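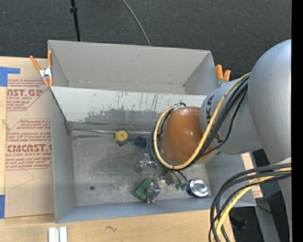
4.2 Do open bins bring things back sooner?

The belief that an open return bin makes people return borrowed items sooner is widespread among lending libraries for tools and kitchen equipment. The reasoning goes like this. A borrower who has to hand an item to a staff member expects to be asked whether it is clean, whether it works, and why it is late. A borrower who can leave the item in a bin and go home expects none of that. Take away the awkward talk and the items come back sooner. It is a pleasant story, and we were ready to believe it. The evidence for it is much weaker than the number of times it has been repeated would suggest.

Most later accounts lean on the Nerau trial. It followed 183 loans from a single lending library over one season, with a staffed return desk in the first half and a bin in the second. Late returns fell after the change. The written account gives this as the effect of the bin, but the library had also begun sending reminder messages in March, shortly before the bin was put in place. The two changes cannot be pulled apart with the records that were kept. The authors mention the reminders in a footnote and then go on as if they had not.

There is a second problem with the same trial. At a staffed desk, the return date was the day the borrower came in. With the bin, the date was the day a staff member emptied it, and on some weekends the bin was left until the next working day. This should make bin returns look later than they were, so it works against the claimed result. Supporters have used this point to argue that the true effect must be even larger. We do not find that convincing. Staff who knew about the delay were allowed to correct the date by hand, there was no rule for doing so, and the corrected entries were not marked. A record that can be adjusted toward the expected answer is poor support for that answer.

The Setetby and Stellatham libraries come closer to a fair comparison. Both lent the same sorts of items under the same rules, and both already sent reminders. Setetby switched to a bin while Stellatham kept its desk. Of the loans we could trace, 73 at Setetby and 40 at Stellatham fell in the same weeks and had a usable return date. The share returned late was slightly lower at Setetby, but the gap is small enough that a few households could have produced it. Setetby also had longer opening hours. We report the comparison for completeness and would not want it cited as a finding.

Something should be said about the word "bin," which the literature uses very loosely. It covers locked boxes with a slot, lidded crates outside a door, and open metal bins set on a tabletop. These are unlikely to work the same way. A slot hides what has been returned. An open bin shows it to whoever comes next, and a borrower who would rather not be seen returning a dirty saucepan may feel worse about that than about a short talk at a desk. If privacy is the mechanism, then open bins should do less well than closed ones. None of the studies we read tested this — most did not even say which kind they had used.

The Thongdee survey is sometimes offered as evidence on the mechanism. It asked borrowers which return method they preferred, and a clear majority chose the bin. Preference is worth knowing, but it says little about lateness. People may like the bin and still leave the waffle iron in the hall closet for a month. The survey was also handed out at the return point, so it reached only people who were in the act of returning something. Those who had kept an item past its date, the group the whole argument is about, had little chance to answer.

Damage has received less attention than it deserves. Two of the libraries that wrote to us had stopped accepting glass and electrical items in the bin after breakages, and both now run a desk alongside it. Any saving in staff time has to be set against that, and the published accounts leave it out. For the analysis in the next section we treat the return method as a background condition and give it no credit for differences in lateness.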